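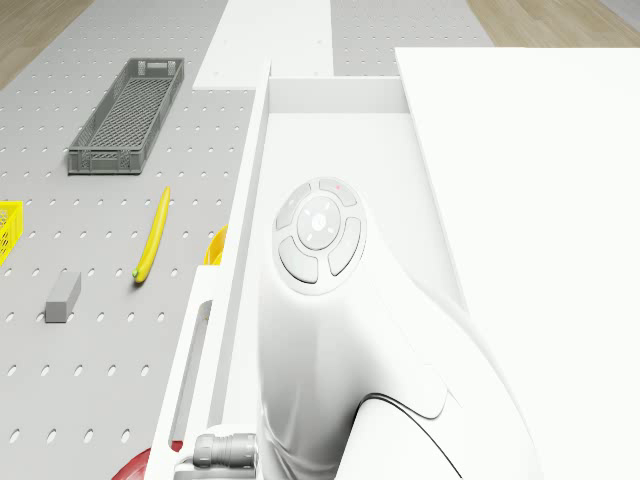
2 min read

Erkirholm Technical Services, Equipment Planning Office. Thread, Jan 29, 2024.

The Office has opened planning for its next purchase of tabletop robot arms. The posts that follow set out what will be bought, what will be leased, and what departments are asked to submit.

The request before the Office covers one arm, one gripper, a perforated work table and the loose items needed for sorting and storage tasks. Software support is listed on a separate line so that it can be renewed or dropped without reopening the hardware order.

Khairul Sembiring is the budget lead for this purchase. Technical questions should go to Esi Antwi, who wrote the task list and will sign off on acceptance.

Simulation comes first. The current plan sets aside 838 hours of computing time before any hardware order is placed. Departments that have used less than their share by the end of the planning period will be asked to release the balance.
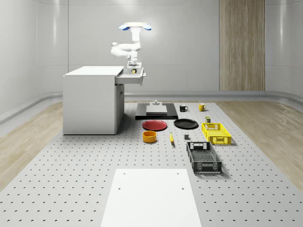
Furniture and small goods have been underpriced in past requests. An arm is quoted to the dollar, while the things it works on are entered as "miscellaneous" and then bought in a hurry. For a layout of the present kind, the request should name the cabinet with its pull-out drawer, the mesh-sided crates, the plates, the bowl and the mugs, each with a price and a supplier. Spares should be priced at the same time.

Drawers deserve a line of their own. A department that intends to have an arm reach into one should state the inside depth and the travel of the slide on the request form – both affect which gripper can be ordered.

Two quotes have been received, from Trolix and from Garkex. They differ on delivery, training and the length of the service term. Trolix offers delivery in 8 weeks. Garkex has asked for more time to confirm and will reply in writing.

The Office will hold back 7 percent of the total for freight, mounting parts and cable replacement. This reserve may not be used to upgrade the arm.
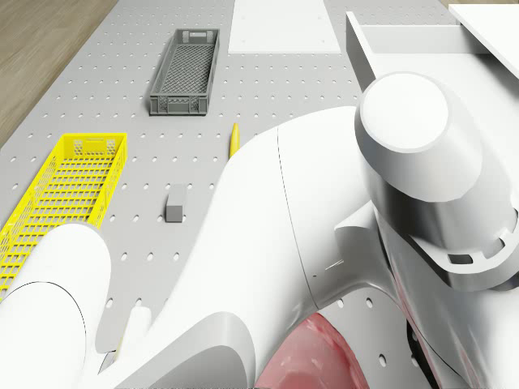

Can a department buy the arm now and budget for the table later?
The Office will approve the two together only. Mounting points, reach and floor space are checked against the table, and an arm without one cannot pass acceptance.

Leasing remains open to departments whose projects end before September. Lease costs must be charged to operating funds – capital funds may not be used for this purpose.

Training is included in the total. Nisreen Ghanem will schedule sessions once the supplier has been chosen, and operators should be named on the form with their supervisors' approval.

Requests must be sent on Form 29, with both quotes attached. Incomplete forms will be returned without review. Kamarul Lumbantobing will confirm receipt by email.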